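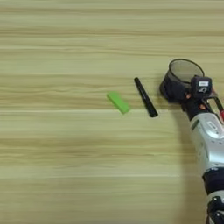 The arm with the mesh pen holder in its hand. The green block and one black marker are on the table.

Teaching a Desk-Tidying Task by Remote Control
Project report, spring term
Anežka Brabec and Zane Pētersons
Supervisor: Dorottya Bognár

Summary

We recorded people driving a robot arm by remote control while it handled pens, a pen holder and a small green block on a wooden table. The recordings were then used to train a control policy that tries to do the same job without a driver. This report covers the setup, how we recorded, and what we would change. The training itself is described only briefly, as Zane is writing it up separately.

Background

Our department has two ways of showing an arm what to do. The first is to take hold of the arm and move it through the task by hand. The second is to sit at a station and steer it from there. Last year's group worked by hand and got clean arm paths, but the person's sleeves and fingers were in most of the video. A policy trained on that video never sees the same thing when it runs alone. We went with remote control for this reason.

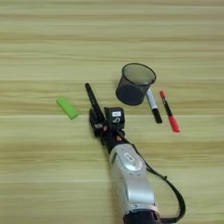

6 min read

The task

Each recording is one attempt at a short written instruction. We used two instructions. The first was "put the marker in the holder." The second was "move the holder," which we added in March after Dorottya pointed out that every recording so far had the holder standing in one place. The green block was never part of an instruction. It was left on the table as something to avoid, and a run where the hand pushed it was marked as failed even if the marker ended up in the right spot.

Markers were laid at a slant for most runs. Early on we laid them straight across and the drivers kept turning the wrist too far, so we gave that up. The mix of markers was whatever the drawer had in it. We wanted more than one color so that the policy would not learn to look only for a black stick.

Remote control station

The driver wears a glove and holds a tracked handle, both connected to a program we call Cuseo. It reads the driver's hand position, scales it down, and sends it to the arm. Finger motion goes through with no scaling. There is a foot pedal – press it and the arm follows, let go and it stays where it is. The pedal was Zane's idea and it made the biggest difference of anything we tried, because drivers could rest or shift in their chair in the middle of a run.

The delay between the driver's hand and the robot hand was 60 milliseconds in our last test. Most drivers did not notice it on the reach. They did notice it on the grasp, when the fingers close on something thin.

Drivers

Three people drove: the two authors and Veronika Pintér from the year below. Veronika had never used the station before and we kept her first session out of the training set. By her second session her runs looked much like ours, only slower. We did not tell drivers how to hold the marker. Anežka picked it up near the middle and Zane near the end, and both habits are in the data.

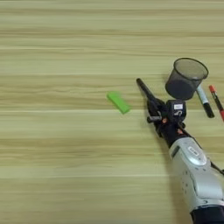
Black marker in the hand, with the pen holder and two more markers to the right.

Recording

We aimed for 200 runs and kept 138. The other 62 were thrown out. Most of those were runs where the driver let go of the marker too high over the holder, or touched the green block. A smaller group had a gap in the arm log, which we traced to a loose network plug and fixed.

After each run the driver typed pass or fail before looking at the video. A second person then checked the video. Where they disagreed, we went with the second person.

The view is from a camera at the head. The arm itself hides part of the table in this view, and during a grasp the fingers can hide the marker. A second view from the side would help. We asked for one but the mount did not fit the table we had.

Training and first results

We trained on the kept runs for the marker instruction only. The policy reaches for the marker in the right direction nearly every time. Its grasp is less steady, and it sometimes closes its fingers too early. We think this comes from the delay, as drivers learned to start closing before they were in place, and the policy copied that. Runs for the holder instruction have not been trained on yet.

What we would change

Lower the delay first. Then record the holder in more positions from the start, and write down which driver made each run in the file name. We had to work that out afterward from the sign-up sheet.

The recordings and the Cuseo settings are on the lab drive in the folder "desk_tidy." Ask Dorottya for access.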